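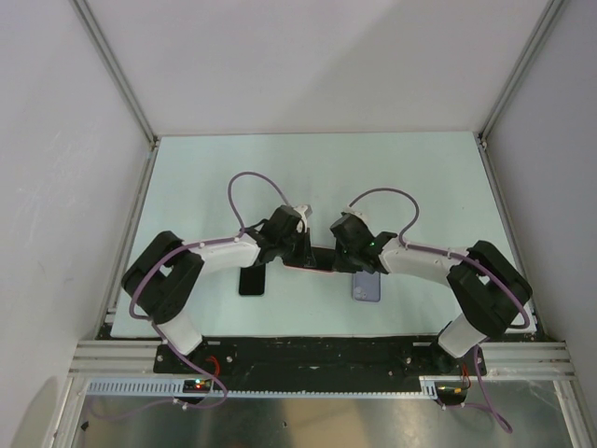

I have a theory that every household in America is running a small, badly managed phone museum, and I say this as a curator. Ours lives in the kitchen drawer under the takeout menus. There's the one with the battery that gives up by lunchtime, the one my kid dropped in the lake at Nutholm (rice did nothing, don't bother), and a perfectly good one I stopped using for reasons I can't remember anymore.

And I keep them all! I'm a person who throws out birthday cards after a week, but a dead phone gets a home for life.

Part of it is the pictures, I guess. I've got this feeling that something is on there that isn't anywhere else, some video of a first haircut or my grandmother's soup recipe typed out with her spelling. So last June I finally charged the old ones up to check. It took me 2 evenings and a cord I had to buy special. What I found was 110 screenshots of parking signs and a grocery list that said "lemons, the other kind."

I still put the phone back in the drawer.
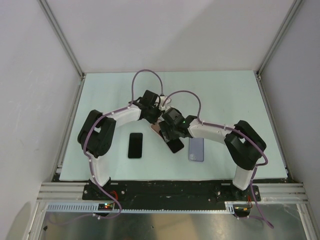

The other part is money, or the idea of it. A phone costs so much when you buy it that you can't quite believe it's worth so little later. The repair counter on Grerkotgate offered me a store credit that would have covered a sandwich, and I was so insulted I walked out with the thing still in my pocket. That was years ago. I could have had the sandwich.

So my opinion, for what it's worth, is that we should treat old phones the way we treat old milk. Look at it, decide, be done. Back up what you want, wipe it, take out the little SIM card, and hand it to somebody who'll use it or drop it at a recycler that takes electronics. Keep one spare if it makes you feel better (I do, and it does, I've needed it once). But one! A spare for your spare is just clutter with a charging port.

I'd also like the companies to meet us partway. Let me swap a battery at my own kitchen table without a heat gun and a prayer. My first phone had a back you popped off with a thumbnail, and I dropped that thing on every hard surface in town and it kept right on going. The new ones are prettier, sure. Then I put them in a rubber case and never see the pretty part again.

Anyway, the drawer is down to three. I'm working on it.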